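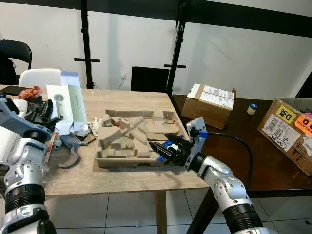
Molded pulp packaging tray on a light wooden table.

Plerov to move visitor pass to timed entry from February

2021-12-06

The Plerov visitor pass will switch from open admission to timed entry in February, the regional tourist office has confirmed. The change applies to all sites covered by the pass, including the Girus thermal baths, the Nowicki observation tower and the river ferry at Udside.

Under the current system, a pass holder can turn up at any participating site during opening hours and is admitted when space allows. Under the new one, the holder reserves a 35-minute arrival window for each site with limited capacity. The window governs arrival only. Once inside, visitors can stay until closing time, except at the Nowicki tower, where the viewing deck is cleared on the hour.

The tourist office said the change follows a trial at the Girus baths last summer. On the busiest day of the trial, 3,253 passes were scanned across the network, and the line at the baths was kept below the level that had previously forced the entrance to close. Full results will be published with the new timetable.

Passes will still be sold for one, three and five days. Validity is counted in calendar days from the first scan, so a pass first used late in the afternoon will lose most of its first day. Travelers arriving on the evening train are advised to buy a single ferry ticket at the Udside landing and leave the pass unused until the following morning.

Reservations can be made online as soon as a pass number has been issued. Each number can hold up to five reservations at a time, and a new one can be added when an earlier one has been used or canceled. Cancellation is free until the start of the window. Missed reservations are not charged, but they continue to count toward the limit until midnight. Visitors without a phone can book at the station desk in Plerov, which will print the windows on a paper slip. 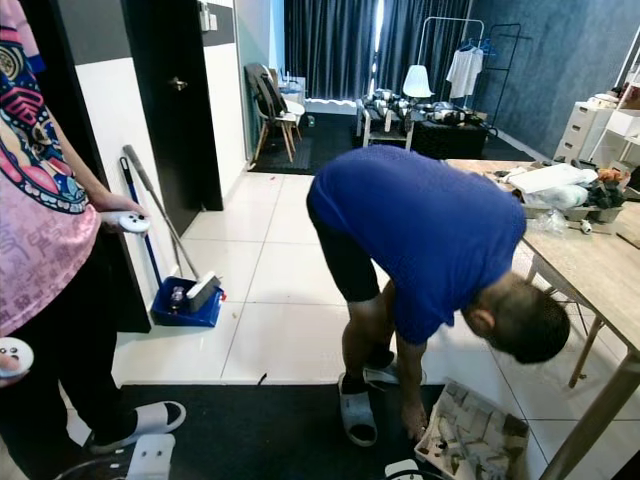 The Girus baths will also apply revised admission rules from the same date. Capacity in the main hall is set at 207 bathers, and lockers will be assigned at the entrance instead of chosen inside. Outdoor shoes must be removed before the changing area, and clean indoor footwear is required on all tiled floors. A slide sandal like the white one in the photo is acceptable; flip-flops with a thong between the toes are allowed in the changing area but not on the stairs to the upper pool. Bathers who arrive without suitable footwear can rent a pair at the counter. Towels are not included in the pass.

The Udside ferry is handled differently. Foot passengers will not need a reservation on regular crossings, and the pass will be scanned at the gate as before. Bicycles need a separate space ticket, which can be added to the pass at the time of purchase or bought at the landing. The evening sightseeing cruise remains outside the scheme – pass holders pay the full fare.

At the Nowicki tower, windows will be released in two batches. The first opens when the pass goes on sale and the second opens at 6 p.m. on the day before the visit. The second batch is withheld if high winds are forecast. If the deck closes after a window has been booked, the reservation is canceled automatically and the holder can select another site without affecting the limit.

Passes bought before the change will be honored until their printed expiration date. Holders need to register the number on the back of the card to book windows. Cards with a damaged or unreadable number can be exchanged at the station desk in Plerov or at the Udside landing, on presentation of the original receipt.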